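Wolance 3 podcast recording app: review after one season

We record a rewatch podcast about old network sitcoms, two hosts in separate cities and usually one guest. Wolance 3 replaced the setup we had used since the first season, a video call plus a local recorder on each end.

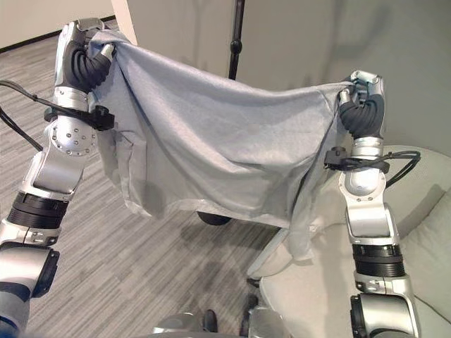 The main reason for switching was sync. With separate local recorders, each person's clock runs at a slightly different rate, and over a two-hour episode the tracks slide apart enough that jokes land before their setups. Wolance writes a local file for each speaker and stamps it against the host's clock. Across the season I had to nudge tracks by hand on one episode, and that guest had joined from a phone.

Setup

The host installs a desktop program. Guests get a link and use a browser. There is a level check before the room opens, and it will not let a guest through until it hears speech. Guests complained about this. I would leave it on.

The default format is 48 kHz, 24-bit WAV. You can drop to compressed audio for guests with slow upload. The compressed files sound fine for speech and poor for anything with music behind it, so keep that in mind if you let people play theme songs into the mic.

Recording

Each guest's file uploads in the background during the call. If the connection fails, the remainder stays in the browser's storage and goes up when the guest reopens the link. The weak point is a guest who closes the laptop right after saying goodbye. The progress bar is small and gray and sits in the bottom corner, where guests do not look. We now stay on the call until the host panel shows all tracks complete.

Rooms are capped at four speakers on the basic plan. Our season finale had five, and I recorded the fifth person through an ordinary call patched into my interface. It worked, with audible room echo on that track.

Clip playback

The soundboard holds 100 clips per show. We play short bits of dialogue before each segment, and they go to a separate track, which saves a lot of editing. Trigger delay is low enough to ignore. Clip names get cut off at 12 characters on the buttons, so a board full of files that begin with the show title is unreadable. Put the scene first in the file name.

There is no automatic ducking. Prendard, which we tried on a free trial, does have it, but Prendard mixes the clips into the host track and you cannot pull them out later.

Editing and export

The built-in editor cuts from a transcript. Accuracy is good on plain talk and bad on character names. It has a custom word list limited to 500 entries, and filling in the cast and running gags took me an evening and fixed most of it. Crosstalk still confuses it. I use the transcript to find segments and do the real cuts in a separate editor.

Chapter marks export correctly to MP3. Exporting a two-hour episode with four tracks takes some 3 minutes on a five-year-old desktop.

Problems

Muting a guest from the host panel mutes the call but not the local file. This is documented, in a help page I found in October after editing out a good deal of somebody's lunch.

Version 3.1 lost my saved soundboard colors. Version 3.2 kept them.

Storage on the basic plan fills up after eight or nine episodes at our length. Deleting old sessions is done one at a time, with a confirmation box for each.

Verdict

Good for two to four people talking for a long time from different places. Shows recorded in one room do not need it. Shows that depend on music should look at something with better mixing. We have renewed for next season, on the larger plan, mostly for the storage.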